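Kellgate Panelized House Assembly Records
Data card and README, version 2

Summary

The Kellgate Panelized House Assembly Records describe the on-site assembly of 300 single-family houses built from factory-made wall, floor and roof panels. Each record covers one house, from the day the foundation was accepted to the day the shell was declared weathertight. The records were collected by Menness, a panel manufacturer, from its own site reports and from those of the general contractors who worked with its panels. They are released for research on scheduling, crane planning and the effect of site conditions on assembly time.

The dataset does not contain design drawings, structural calculations or price information. Persons who need these should contact the builder of the house in question. The maintainers cannot forward such requests.

Date of this release: 19/07/2020

Contents of the package

builds.csv – one row per house, 26 columns
deliveries.csv – one row per truckload, linked to builds.csv by build_id
stoppages.csv – one row per recorded stoppage, linked to builds.csv by build_id
codes.txt – the full list of stoppage codes and their meanings
changes.txt – differences between version 1 and version 2
LICENSE.txt – terms of use

All tables are comma-separated text in UTF-8 with a header row. Decimal points are used throughout. Empty cells mean that the value was not reported; they do not mean zero. The word NONE is used where the report stated explicitly that there was nothing to record.
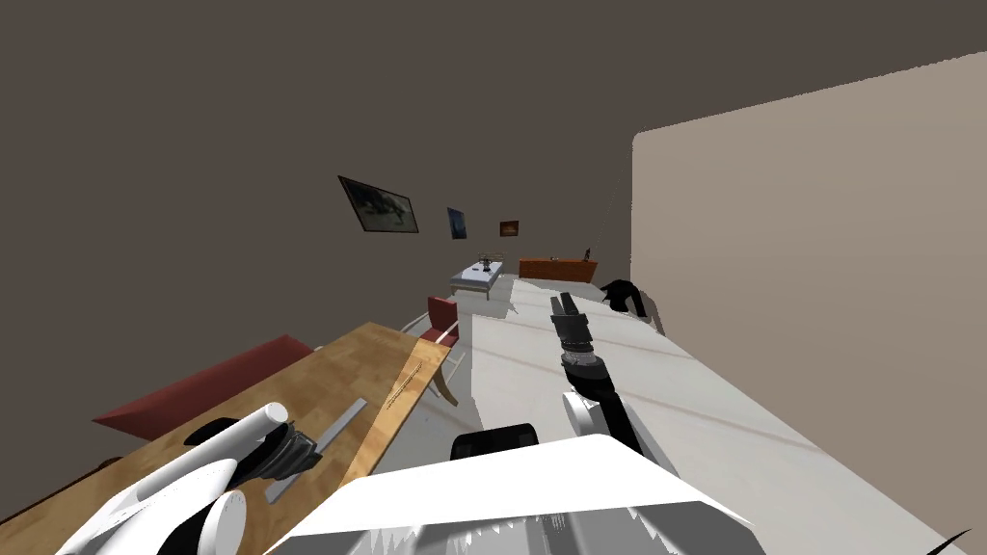
Main fields in builds.csv

build_id: A code assigned at release. It has no relation to the manufacturer's order number and cannot be used to look up an order.

region: One of Kellgate, Katton or Farías. These are the manufacturer's three delivery districts. They do not follow county lines, and a house near a district border may have been served from either side.

stories: The number of full floors above the foundation. A finished attic is not counted as a story. A walk-out basement is counted only where its outer walls were built from panels.

foundation_type: Slab, crawl space or full basement. Pier foundations are listed under crawl space.

foundation_deviation: The largest difference in level measured along the sill line before the first panel was placed, in millimeters. The measurement was made by the assembly crew, not by the foundation contractor, and the two parties did not always agree.

panel_count: The number of panels delivered, including replacements. To obtain the number of panels designed for the house, subtract the value in replaced_panels.

crew_hours: Total hours worked by the assembly crew on site. Travel time is excluded. Hours worked by the crane operator are in a separate field, crane_hours.

days_to_weathertight: Calendar days from foundation acceptance to the inspection at which the roof covering, windows and exterior doors were all reported as installed. Weekends and public holidays are included in this number.

access_class: The site manager's rating of truck and crane access as easy, limited or difficult. See the section on known limitations before using this field.

The remaining columns are described in codes.txt, in the order in which they appear in the table.

How the records were collected

Site managers completed a paper form at the end of each working day. The forms were sent to the Menness office with the delivery notes and were entered by hand. Version 1 was entered by a single person. For version 2, Yuto Takeda and Danica Říha each entered the complete set of forms separately, and every cell in which the two entries differed was checked against the paper original. The corrected cells are listed in changes.txt.

Most corrections concern deliveries.csv. In version 1 a truckload that arrived in the evening and was unloaded the following morning was sometimes entered under both dates. Such pairs have been merged, and the date of unloading has been kept. Users who published results based on delivery counts in version 1 are advised to run their calculations again.

Houses were included if the foundation acceptance form and the weathertight inspection form were both on file. Houses that were begun with panels and completed by another method were left out. Additions to existing houses were also left out, with the exception of 10 detached garages with living space above them. These are marked with the value GAR in the field build_class and should be removed for most purposes.

Stoppages

A stoppage is any interruption of assembly work lasting more than two hours during the normal working day. Shorter interruptions were not recorded in a consistent way and have been deleted from the table. Each stoppage has one main code and may have a second one. The codes used most often are wind above the crane limit, late truck, panel damaged in transit, foundation out of tolerance, and crane not available.

Rain is not a stoppage code in itself. Crews were instructed to cover open panels and continue where it was safe to do so. Where rain did stop the work, the site manager used code W2, which also covers snow, ice and standing water on the deck. The paper forms do not allow these causes to be told apart.

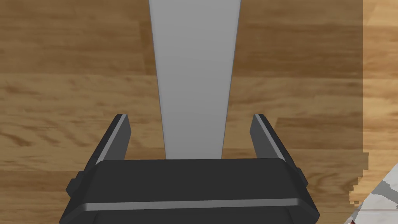 Shota Arai objected during the review of this release that a single code for rain and ice makes the table hard to use for any study of winter building, and asked that the cases be divided by reference to local weather records. The maintainers considered the request and decided against it for the present version. Weather stations in the Katton district are too far from many of the sites to settle what happened on a given morning, and a divided code would suggest a precision that the forms do not support. Users are free to join the table to weather data themselves. The field site_zone gives the location at a level suitable for that purpose.

Known limitations

The access_class field depends on the judgment of the person filling in the form. The same road was rated limited by one manager and difficult by another in several cases where neighboring lots were built in the same season. The field should not be treated as a measurement.

The Farías district is represented mainly by one-story houses on slabs. Comparisons between districts that do not take the number of stories into account will show Farías as faster than it is.

Crew size changed during many of the builds. Only the total of crew hours is given, and an average crew size calculated from the number of days will be too low wherever there were long stoppages.

All houses in the dataset used panels from one manufacturer. The panels were delivered with sheathing fixed and window openings cut, but without windows or interior finish. Results should not be extended to systems in which windows are installed at the factory – nor to modular houses delivered as complete rooms.

Privacy

Street addresses, owner names and the names of crew members were removed before release. Free-text remarks on the forms were read by Toshiko Tsuji and are not included, as many of them mention owners or neighbors. Dates in all three tables have been replaced by day numbers counted from foundation acceptance. The season of the build is kept as a separate field.

An owner who believes that a house can be identified from the tables may ask for the record to be withdrawn. Withdrawn records are removed from the next version, and their codes are not used again.

Suggested uses

The tables are suitable for estimating assembly time from house size and foundation type, for the study of delivery sequence and crane use, and for teaching. They have been used inside Menness to revise the tolerance sheet given to foundation contractors. They are not suitable for rating individual contractors, who are not named, or for setting prices or delay penalties in a contract.

Citation and contact

Please cite the dataset by its full title and version number, with Menness as publisher. Errors should be reported in writing to Toshio Shibata at the Menness records office. A report should state the table, the build_id and the column concerned. Corrections accepted before the end of July will be entered in changes.txt and applied in the next version; the files of the present version will remain as they are.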